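Teaching an Arm to Sieve: What I Did All Spring
Project report, Vondley lab course

My part of the project was collecting demonstrations. Vibeke Overgaard and Teodor Bucur wrote the training code, and I got the fun job (I mean it!) of steering the arm through the same chore over and over so their model would have something to learn from. The chore was picking up a tray with a sieve on it, giving it a shake, and setting it down again.

I recorded 83 episodes in all. We kept 60. The rest went out for dull reasons: I bumped the start pose, or I let go of the controls to scratch my nose, or the wrist camera dropped out halfway through. Teodor wanted to keep the ones where I fumbled the grasp and recovered, and I argued against it for a week before giving in - he was right, and those turned out to be some of the most useful clips we had.

The grains were the hard part. They get everywhere, and for the first batch I swept the table clean after every single run. Then Vibeke pointed out that a policy trained on a spotless table would probably panic the first time it saw a mess. So from episode 42 on I only swept when I changed the material.
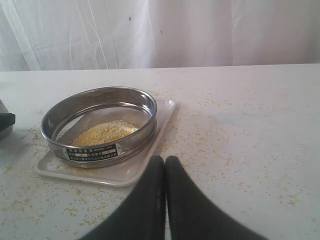 Why not just script the motion?
We tried that first, and a script works fine as long as the tray starts in the same spot every time. Ours gets put down by whoever is closest, at whatever angle, so we needed examples with lots of different starting positions.

I changed the tray angle by hand between runs and wrote it in a notebook, which I then left on the bus one Sunday. Lærke Stougaard helped me recover most of the angles from the video. Next time they go straight into the episode file.

Training finished in June. On the arm, the policy completed 39 of 60 test runs, and most of the misses were grasps that closed too early. Steinar Kárason thinks slower approaches in the demos would fix that, so I'm recording a new set at half speed, starting with the steepest tray angles.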